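Events > Visit reports > Altonby gripper day
14 comments | 6 shares

Rancombe opened its Altonby workshop to members on 19/12/2024 so that people weighing up new end effectors could try them before asking for quotes. Dragica Stan ran the bench sessions and Fiifi Akolgo looked after the arms and the software. I went on behalf of our packing group, which handles mixed small goods and has had trouble with a parallel jaw that is fine on cartons and poor on everything else.

The morning was split into a short talk and then bench time. The talk covered payload, finger travel and how often the pads need changing. Fiifi put the pad life they plan for at 500 hours on light goods, and said they inspect them well before that. Most of the questions were about spares and whether you can swap fingers without redoing the calibration. You can with the Hunt finger set. With the Fera set you need to run a short routine afterwards, and they ran it for us.

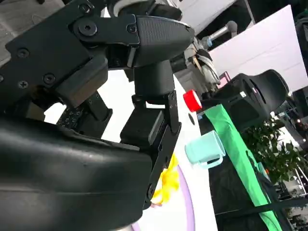
Wrist cameras took up the first bench session. Fiifi's view is that a camera close to the fingers earns its place in the last part of a reach, when the head camera has lost the tips behind the hand. The cost is that the gripper takes up a good share of the picture. Ours had the bracket and fingers across most of the left side, with the turquoise mug and the red cap in clear view past them and the yellow piece partly behind the lower finger. If you are training on these views, or just setting a pick point from them, it is worth checking early which parts of the bench the hand will block. The steep tilt of the view also takes some getting used to. I kept wanting to turn my head. Fiifi said new operators stop noticing it inside their first week.

I asked about lighting. They leave exposure fixed and adjust the room instead, and they think automatic exposure causes more trouble than it saves on a white bench. We have the same kind of benchtop at our place, so I made a note of that.

Dragica then went through the controller options. There were 2 on offer. The first is the standard unit, with a loop rate of 100 Hz, and the second runs at 1000 Hz and costs a good deal more. She had us drive the arms on each in turn without telling us which was which. I picked correctly, but only when closing slowly on something light. On plain moves from one spot to another I couldn't tell them apart, and neither could the bloke beside me.

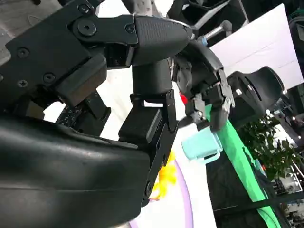

We also talked about cable routing, which doesn't get much space in the brochures. Rancombe has tried running everything inside the arm and has gone back to keeping part of it outside, where it can be replaced without stripping the wrist. Dragica's advice was to ask any supplier how long a cable change takes and then ask to watch one. They quoted a figure for theirs but we ran out of time to see it done.
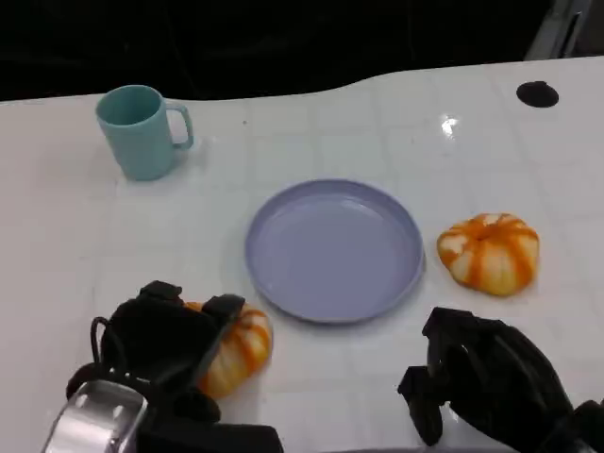 Soft goods and awkward shapes came after the tea break. I was more interested in this than in the rest, as our group gets a lot of produce and odd-shaped giftware. The small striped pumpkins were a fair test, being squat and ribbed, and a flat jaw would tend to touch only on the high parts. The padded fingers on the left gripper wrapped around the upper part of one. The plate is a different sort of problem. It is shallow, and the best way in is at the rolled rim, with very little clearance off the bench. Dragica suggested using the second arm to steady the far side and accepting the slower cycle.

My own turn on the controls was average. The grip force setting is easy to find and the default is too high for fruit, in my opinion. I would also like a clearer signal when the fingers have made contact.

For our purposes the Hunt fingers with the standard controller look like the sensible choice, and I've asked for a price on one pair plus spare pads. The faster controller can wait until we have a job that needs it. Rancombe is planning another day at Altonby in March with suction tools on the bench, and Fiifi is taking names for it now. Parking is at the rear of the building and you need to sign in at the front desk first.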